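Questions fréquentes — Dépôt et reprise de matériel informatique

Mise à jour : 12 mars 2021

Cette page concerne les particuliers et les associations. Les entreprises qui ont un contrat d'enlèvement doivent s'adresser à leur interlocuteur habituel.

Quels appareils acceptez-vous ?

Ordinateurs fixes et portables, écrans plats, claviers, souris, imprimantes de bureau, box, routeurs, disques durs externes, câbles et chargeurs. Les tablettes et les téléphones sont acceptés aussi, même avec un écran cassé.

Que refusez-vous ?

Les écrans cathodiques, les photocopieurs sur pied, les cartouches d'encre seules et tout appareil dont la batterie est gonflée ou percée. Pour une batterie abîmée, adressez-vous à la déchetterie et ne la mettez pas dans un sac fermé avec d'autres objets.

Où déposer mon matériel ?

Au dépôt Allar, par l'entrée côté cour, ou au point relais Nieto. Le point relais ne prend que ce qui se porte à une main : pas d'unité centrale, pas d'écran, pas d'imprimante.

Faut-il prendre rendez-vous ?

Non pour un ou deux appareils. Au-delà, remplissez le formulaire en ligne et attendez la confirmation. Les dépôts de plus de 300 kg passent par la filière Nellavar, qui a ses propres délais.

Le dépôt est-il payant ?

Le dépôt est gratuit. L'enlèvement à domicile coûte 38 euros, quel que soit le nombre d'appareils, dans la limite d'un chargement de camionnette. Le tarif sera revu en juin.

Êtes-vous obligés de reprendre mon vieil ordinateur si je n'achète rien ?

Nous reprenons sans achat. Les magasins suivent d'autres règles — demandez-leur avant de vous déplacer.

Que deviennent mes données ?

Les disques sont retirés à l'arrivée et traités à part. Ceux qui peuvent resservir sont effacés par réécriture complète, les autres sont broyés. Nous vous conseillons malgré tout de faire le nécessaire avant le dépôt : sauvegarder vos fichiers, vous déconnecter de vos comptes, désactiver la localisation sur les portables et les téléphones.

Puis-je avoir un certificat d'effacement ?

Oui, sur demande au moment du dépôt. Il est envoyé par courriel sous trois semaines. Nous ne pouvons pas l'établir après coup, faute de pouvoir relier un disque à son propriétaire.

Puis-je garder mon disque dur ?

Oui. Retirez-le avant de venir ou demandez-le à l'accueil. Un appareil sans disque est accepté dans les mêmes conditions.

Faut-il démonter l'unité centrale ?

Non. Apportez-la entière, capot fermé, sans câble d'alimentation branché. Si vous l'ouvrez pour récupérer une pièce, débranchez-la d'abord du secteur et n'ouvrez jamais le bloc d'alimentation.
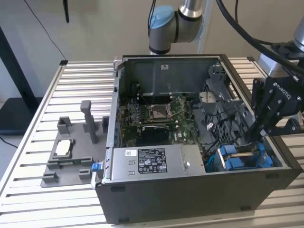
Unité centrale ouverte, panneau latéral retiré.

Quelle part du matériel est réemployée ?

Cela dépend beaucoup des arrivages. L'an dernier, environ 91 ordinateurs ont été remis en service et revendus sous le nom Skoden. Le reste part en pièces ou en recyclage matière.

Puis-je acheter un ordinateur reconditionné ?

Oui, au dépôt Allar uniquement. Les appareils Skoden sont vendus avec leur chargeur et une garantie de six mois. Nous ne faisons ni réservation ni expédition.

J'ai déposé un appareil par erreur, puis-je le récupérer ?

Appelez le jour même, avec votre bon de dépôt sous la main. Une fois le tri fait, la restitution n'est plus possible.

Délivrez-vous un reçu fiscal ?

Non. Le bon de dépôt atteste la remise du matériel et n'ouvre droit à aucune réduction d'impôt.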